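Help wanted: someone who likes putting things in their place

I run the back room at Katum, a little home goods shop in Festmont, and I'm looking for one more pair of hands starting in January. If you're the kind of person who straightens the cereal boxes at a friend's house, please keep reading!

The job is mostly baskets. We buy old and new storage pieces — wire mesh baskets, trays, tins, sewing boxes — and they come in dusty and tangled together, with price stickers from three owners ago. You would clean them, check the handles, straighten any wire that needs it and get them ready for the shelf. After that comes packing. Anything with a thin handle needs its own paper, and you'll learn our way of wrapping in your first week (I'm fussy about it, I admit, and Berwyn Skyrme, who does the afternoons with me, is worse).

You'll work at a table most of the day. We keep the tops clear, one piece out at a time, and whatever you take down goes back up before you start on the next. I know that sounds strict, but I once spent a whole morning looking for a lid that was under a stack of other lids, and I never want to do that again.

The details:

14 hours a week, split over mornings, and we can talk about which ones
$99 store credit after your first month, on top of your pay
All the tea you can drink, plus a decent chair
No heavy lifting. The big furniture goes through our Gough Street place

You don't need shop experience. I'd love it if you had patience, clean hands and an okay memory for where things live. Being able to tell a dent from a bit of dirt helps too! We have close to a full wall of shelving, and the catalog has 400 pieces in it right now, so there is always something to sort. If you get bored of baskets you can help me with the labels. I write them all by hand and my handwriting gets worse as the day goes on.

To apply, send me a short note about yourself. No resume needed, though I'll read it if you have one. Tell me about a drawer, closet or shelf you put in order and how you decided what went where. Toivo Heiskanen got his job here with two paragraphs on a junk drawer, and he now runs our whole Sturnar line of kitchen storage, so I do take these seriously.

Drop the note at the counter or mail it to the shop, marked "Back room." I'll invite a few people in for a paid trial morning, where you'll clean a basket or two, wrap them and chat with us while you work. I answer everybody, even if it takes me a little while.

Posted Dec 13, 2024
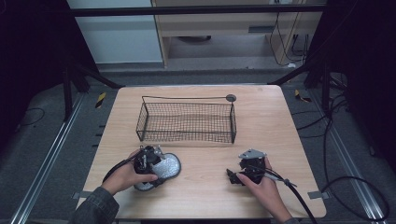

Jobs / Part-time / Sorting and packing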